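Plemoneck
Search this site: enter keyword Go
Print this page | E-mail this to a friend

Pre-match ground inspection: Plemoneck Lower Pitch
21 September 2023
Inspected by: Inmaculada Benítez

1. Goals and anchors
Far goal: anchored, no movement when pushed. PASS
Near goal: the new Fato ground anchor is sold as "fit and forget". I pulled on it and it shifted. FAIL until re-driven.
Comment: I was told the same thing in July about the old one.

2. Net fixings
Two metal cup hooks still on the near crossbar. These were meant to have gone by the start of the season. Plastic clips only. FAIL
Comment: the job sheet has a tick against this. I would like to know who ticked it.

3. Playing surface
Walked end to end in both directions. Divots in the near six-yard box, filled but not firmed. Sprinkler cover by the halfway line sits level. PASS, with a question mark over the goalmouth.

4. Loose kit and storage
Corner flags, cones and bibs must be off the run-off area before the warm-up. Baskets go against the store wall and are not to be used as steps, seats or goalposts.
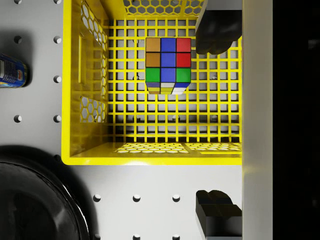

Yellow plastic basket, from above.

Six cones left behind the dugout on my visit. FAIL, put right on the spot.

5. Barriers and spectator line
The Leitner rail is sound apart from one loose foot at the clubhouse end. The rope on the far side is supposed to keep people 2 metres back. It sags, and I doubt it keeps anyone anywhere. PASS on paper.

6. Floodlights
All 4 columns lit. Zakgate's report says the lamps reach full brightness "promptly". The last one took almost 40 seconds by my watch, so I have asked what they mean by promptly. PASS

7. First aid and access
Stretcher present, straps complete. Ambulance gate unlocked, but a van was parked across it. FAIL until moved. A sign has been suggested. There is already a sign.

Result: not cleared for play. Items 1, 2 and 7 to be checked again by me, in person. A text message saying "all sorted" will not do.

Comments (3)

touchline_terry
Failed over two hooks? We played with those for years.

Inmaculada Benítez
Yes, and rings get caught on them. They come off before anyone plays.

northstand
The van belongs to the caterers. Somebody ring them, the number is on the side. And can the rope be done properly this time, my lad was nearly under the linesman's feet at the last game.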